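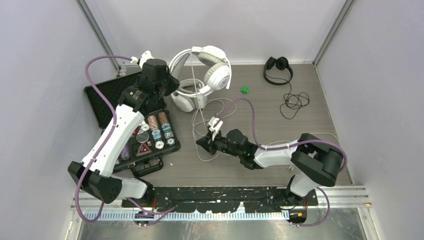
Fachbereich Medientechnik · Projektgruppe Kabel & Kopfhörer

Start | Projekte | Berichte | Ausleihe | Kontakt

Kopfhörer aufräumen, aber richtig: Bericht zum Semesterprojekt

Wer schon mal im Tonlabor einen Kopfhörer aus der Schublade holen wollte und drei andere mit rausgezogen hat, weiß, warum wir uns das Thema ausgesucht haben. Meenakshi Pai und ich haben das Ganze im März vorgeschlagen, eigentlich eher im Scherz, und Corrado Bellini (unser Betreuer) fand es sofort gut. Elisa Gentile kam dann noch dazu, weil sie in der Ausleihe jobbt und jede Woche Kabel entwirrt.

Die Frage war ganz simpel: In welcher Reihenfolge packt man Kopfhörer mit festem Kabel weg, damit man sie danach auch wieder einzeln rausbekommt? Wir haben acht Abläufe aufgeschrieben und durchprobiert, jeden zehnmal. Klingt nach wenig, aber nach dem dritten Nachmittag hatte ich keine Lust mehr auf weiße Kabel, das könnt ihr mir glauben!

Am schlimmsten sind zwei gleiche Modelle übereinander. Der Bügel vom oberen liegt auf der Muschel vom unteren, die Schlaufe vom Kabel rutscht irgendwo dazwischen, und beim Hochheben sieht man erst mal gar nicht, welche Schnur zu welchem Hörer gehört. Meenakshi hat dafür den Begriff „Vorton“ eingeführt (fragt nicht), und der steht jetzt wirklich so in unserem Protokoll: Vorton heißt, zuerst das Kabel anfassen und straff nach unten führen, dann erst den Bügel bewegen. Damit ging es bei uns deutlich besser als mit der Methode „alles auf einmal greifen“.
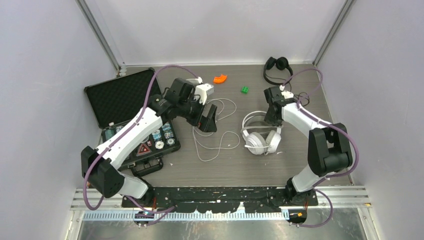 Beim Koffer waren wir uns lange nicht einig. Elisa wollte die Kleinteile zuerst drin haben, ich die Kopfhörer. Mein Argument war der Schaumstoff im Deckel: Wenn unten schon lauter Kram liegt, drückt er beim Zumachen auf alles, was obendrauf kommt. Ihr Argument war, dass Kleinteile sonst einfach auf dem Tisch liegen bleiben. Tja, da hatte sie recht. In sieben von zehn Durchgängen mit meiner Reihenfolge haben wir am Ende irgendein kleines Teil vergessen.

Geeinigt haben wir uns so: Koffer ganz an die Seite und offen lassen, Kleinteile rein, und schwarze und weiße Hörer getrennt hinlegen, bevor überhaupt jemand ein Kabel wickelt. Das Wickeln kommt zum Schluss, locker in großen Schlaufen. Enge Wicklungen sehen zwar ordentlicher aus, springen aber beim Loslassen wieder auf.

Offen ist noch, was wir mit den ganz langen Kabeln machen. Klettbänder hatten wir bestellt, die kamen aber zu spät. Meenakshi testet sie im nächsten Semester mit der neuen Gruppe, und die Protokollbögen liegen so lange bei Elisa in der Ausleihe.

Zuletzt aktualisiert: 17. Okt. 2024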